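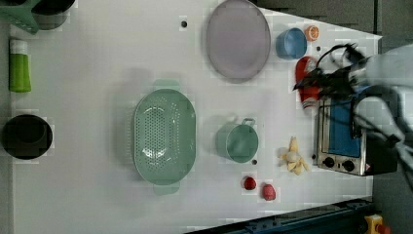
Powder-coat color drifts, and the drift is measurable. A batch sprayed in August and a batch sprayed in January can leave the same line at the same settings and still land far enough apart for a shopper to notice when the two pieces sit side by side. Muted greens are the hardest case. A sage-green colander and a green cup in a similar tone will pass as a set on a white tabletop in one kind of light and split into a yellowish piece and a grayish one in another. The trade calls this metamerism, and housewares makers have spent a lot of money on it over the past decade.

Dedow, a contract finisher that coats metal kitchenware for seven labels, runs 54 standard shades. Sixteen are greens. Trilok Vashisht, who manages the color lab there, keeps a drawer of 787 retained chips, each one cut from a production run and stored in the dark. He pulls them when a customer disputes a shipment.

"People send me a phone picture and ask why the green changed," Vashisht says. "I ask them what bulb is over the table."

The physics is simple enough. A pigment reflects some wavelengths and absorbs others, and the eye reduces the result to three signals. Two different pigment mixes can produce the same three signals under daylight. Change the lamp and the signals separate. Sage is usually built from a green, a yellow oxide, a little black and a large share of white, and there are many ways to arrive at it. If a supplier swaps one yellow for another, the daylight reading may hold while the reading under a warm LED moves.

Shape adds a second problem. A curved gloss surface throws highlights, and the color beside a highlight reads darker than the same coating on a flat chip. Perforated parts are worse. Powder builds at the rim of each hole and thins out between closely spaced ones — finishers call it picture framing — so the base of a strainer rarely measures the same as its side wall.

Dedow's answer was to stop approving color on flat chips alone. Parts now go into a light booth made by Skanard, where they are read under three lamps at fixed angles. Cure time matters as well. The lab logs every oven cycle, and a part held 90 seconds too long is pulled and checked for yellowing.

Kandpal, which sells stackable prep ware, took a different route and narrowed its range. Its last catalog dropped the two greens that drew the most complaints and kept one, a darker shade with less white in it. Returns for mismatch fell, though the company hasn't released numbers. Flasovance kept its pale greens and prints a batch code under each handle, so that a replacement can be matched to the original run. The current code on its sage is 1615.

Vashisht expects the next round of trouble to come from mixed materials. Plastic and coated steel age at different rates, and a set that matches in the store may not match after two years near a window.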